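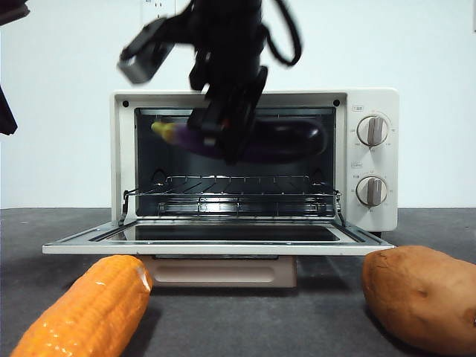 3. Planning and Budgeting for a Kitchen-Task Cell

3.1 Scope

This section covers what to buy, reserve and measure before a Hviid cell is ordered. It applies to single-arm and two-arm layouts used for loading and unloading small domestic appliances. Mounting and wiring are dealt with in Section 4.

Complete steps 1 to 9 in order. The order form for the Skindville depot asks for the results of steps 2, 4 and 7, and a form returned without them will not be priced.

3.2 Site and bench

1. Choose a bench against a plain wall. Strongly patterned walls and mirrors affect object detection by the fixed camera.

2. Measure the clear depth of the bench from the wall to the front edge. Record the figure in millimetres.

3. Place the appliance in its working position and open the door fully. For a drop-down door, the open door counts as part of the appliance footprint.

4. Measure from the front edge of the open door to the nearest arm base. The minimum is 93 mm. If the distance is smaller, order the offset base plate (Table 3-B) or use a deeper bench.

5. Check the position of wall sockets. A socket behind the arm's working area may be used for the appliance only if its lead can be clipped clear of all joints.

Note: Arm cables need a free loop at full reach. Do not shorten the loop to tidy the bench.

CAUTION: Planning trials are to be carried out with the appliance unplugged. The standard gripper fingers are not rated for contact with heated parts.

3.3 Appliance and test objects

6. Select the appliance before selecting the fingers. Opening height, rack position and door type all decide which fingers will fit. A toaster oven with a drop-down door and a wire rack is suitable for most first installations.

7. Measure the clear height between the rack and the roof of the cavity. Subtract the height of the tallest test object. At least 15 mm must remain. Where it does not, lower the rack if the appliance allows it, or choose smaller objects.

8. Choose test objects of differing shape and finish. Glossy objects are harder for the wrist camera and should be included from the start — a cell budgeted on matt objects alone tends to need extra lighting later. 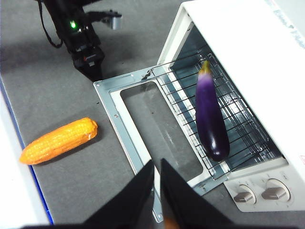 Fig. 3-2. Wrist camera view: eggplant on the wire rack, door open.

Note: When comparing wrist cameras, ask the supplier for a view with the fingers fitted. The fingers take up part of the picture, and a camera that looks adequate on a bare flange may not see the rack once they are on.

3.4 Budget

9. Enter the following in the planning sheet. Prices are for delivery from Skindville or Cultville and exclude tax.

Second arm, with base plate and cable set: 3,270
Sumis wrist camera kit, per arm: 527
Fixed camera and stand: quoted with order
Appliance and test objects: bought locally

The price of the first arm depends on the controller chosen and is given on the quotation. A second arm may be added later, but the controller must be ordered as the two-arm type at the outset. The single-arm controller cannot be converted.

Allow a reserve of about a tenth of the total for finger pads, replacement leads and door hinges. Hinges are the appliance part most often damaged during early trials, usually by the arm pressing down on an open door. Buy two appliances of the same model if the budget permits, as a different model means repeating steps 3 to 7.

CAUTION: Do not order fingers by appliance brand alone. Cavity sizes vary within a brand — only the measured height is accepted on the order form.

Orders placed in January are shipped after the depot stock count. Add two weeks to the quoted lead time.
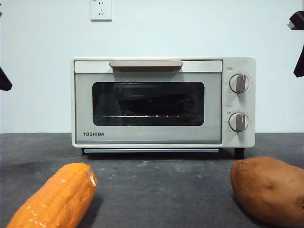
Does the budget need to cover a second arm if the cell will only load and unload the oven?

A single arm is enough for loading and unloading where the door is left open throughout the trial. Budget for the second arm if the door is to be opened and closed between cycles, or if objects must be passed from one side of the bench to the other.

3.5 Records

Keep the completed planning sheet with the cell. The installer will check the measurements from steps 2, 4 and 7 on arrival and will not begin mounting if the appliance has been changed. For the list of base plates and finger sets, see Table 3-B.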